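Linen Care Notes: Towels, Tabletops and Lint

The household linens section of the Burndale Residence newsletter returns this month with guidance on the care of light-colored towels. The Residence maintains 332 towels for guest and resident use, and the Linen Office receives more questions on lint and surface fuzz than on any other subject. Residents who launder their own items are asked to read the following before the July exchange.

Towels should be inspected on a clean white surface under good light. Dark specks that pass unnoticed in a closet or on a shelf are readily seen there, both on the cloth and on the table beside it. The towel need not be laid flat at the outset. Lifting one fold at a time allows the ridges of the fabric to be examined. 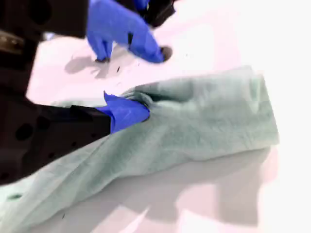
Removing Lint and Tufts

Small dark tufts should be picked off by hand before the towel is washed. Brushing tends to press loose fibers deeper into the pile. Each tuft should be pinched at its base, lifted straight up and placed in a waste container, and the tabletop should be wiped before the next towel is set down. Pale green and white towels are to be washed apart from dark socks, fleece and knitwear. Dryer screens in the Esquivel Wing laundry room must be cleared after every load.
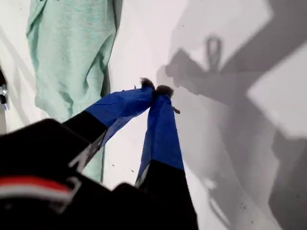
Dark, fuzzy tufts at the ends of two blue-wrapped fingers, against a bright white surface.

Exchange Schedule and Supplies

Worn towels may be exchanged at the Reltis Street entrance between 9 a.m. and noon. The Office has set aside 55 replacement bath towels and 26 hand towels for this purpose. Items should be clean, dry and folded once lengthwise. 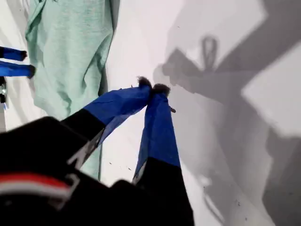 Towels that continue to shed after two washings should be placed in the bin marked Prerkon, the Residence's contractor for textile recycling. Bath mats and cleaning cloths are also accepted. Pillows and quilts are not included in the exchange and should be reported to the Linen Office on the usual form.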